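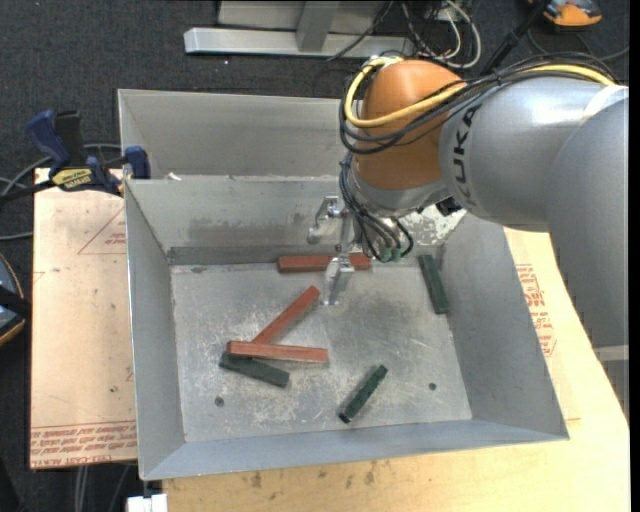
Notebook 4, p. 1007

February, a bit after lunch

Okay, bin day. I've been putting this off all month and I finally got to spend a whole morning on nothing but the blocks and the metal bin, so I'm writing it up while I still remember which grumble goes with which problem.

First, the blocks. We're on red and dark green now, three of each in the bin. The yellow ones went back to Lindel (the paint came off on everything, including my sleeve) and I don't miss them one bit! The reds are holding up nicely. The greens are another story. One of them has gone blackish at one end and the edges look tired, and I'd like to know if that's the paint wearing through or just grime from the floor of the bin. Tried a damp rag on a spare from the drawer and got a gray rag and a slightly less gray block, so my money is on grime. Will try the citrus stuff from the Murum shelf next.

Now the bin itself. I love this thing, I really do, but the floor is a mess of scratches and cloudy patches, and there's a dark smeary band along the back wall that I've scrubbed at more than once. Dish soap did nothing. The green scouring pad took off a little of the stain and left a cloud of its own, so please don't use the pad anymore - that's on me. Somebody also left a little white scrap on the rim between the main part and the back compartment. I think it's label paper. If it's yours and it means something, come get it, otherwise it's going in the trash when I clean up.

Reminder for anyone pouring cleaner in there: the floor has two small holes toward the front, one on each side. I forgot. The bench underneath got a nice bath and so did my notes for the Wuramach order, which I've now copied out again on the next page. Put a tray under it first.

About the piles. I quit laying the blocks out neatly, it was taking forever and every layout came out looking like the last one. Now I just tip them in from the cardboard box and leave them however they land. I get much better messes this way - a red lying over the top edge of a green, another red butted up against it, one green off by itself near the front, one way back in the right corner by the wall. And a red flat against the back wall, lying right along it, the kind I always used to nudge out a little without thinking. No nudging! If it lands against the wall it stays against the wall and we write that down.

I do want a softer way of tipping them. Dropped from shoulder height they make a terrible racket on that metal and I got a look from across the room. From just above the rim it's fine, only they tend to stay in a heap. Somewhere in between, I guess. A felt liner would fix the noise but it would change how they slide, so no liner for now.

To do:
Rag and citrus cleaner on the greens, one at a time, check for color coming off.
Ask Rissanen if they still sell the same green, and get 2 spares.
Dry the bench properly and look under the mat.
Find the lid of the cardboard box. It was on the windowsill this morning.

Leaving the back wall stain alone until I hear if anyone has a metal polish they trust. Write it in the margin if you do.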